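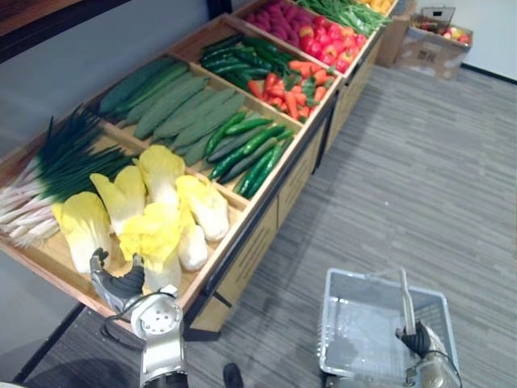

Right hand loses grip on basket handle after glove change

Okach_cell
Two-arm unit, produce stand task. I replaced the fabric glove on the right hand at 500 hours. Since then the thumb stops short when closing on the basket handle, and the current limit trips at 417 mA. The left hand is fine with the same settings. 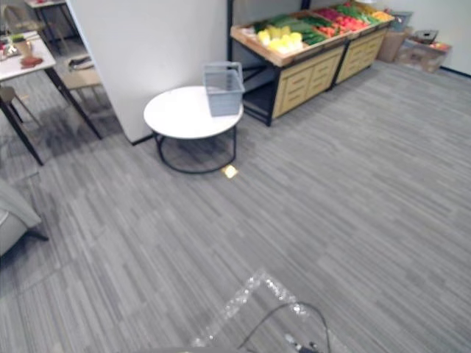
I reran the homing routine twice — no change. Firmware was last updated in November. Is this a tendon problem or a calibration problem?

Elżbieta Pawłowska
Check the cuff first. If fabric bunches at the base of the thumb, it loads the joint before the tip makes contact. Power down, pull the cuff back, smooth the folds and leave every fingertip bare. Then home the hand with nothing in it and log thumb current over a full close. Ours peaks at 306 mA with the glove seated properly.

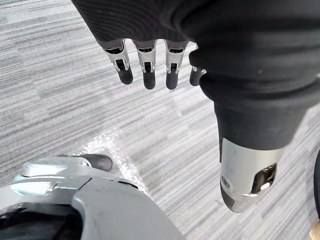
Abugri
Same fault on our cell, and the cuff was only half of it. The thumb zero had shifted too. Redo the zero with the glove on, then set the limit to 357.

grandedov7
just raise the limit, worked for me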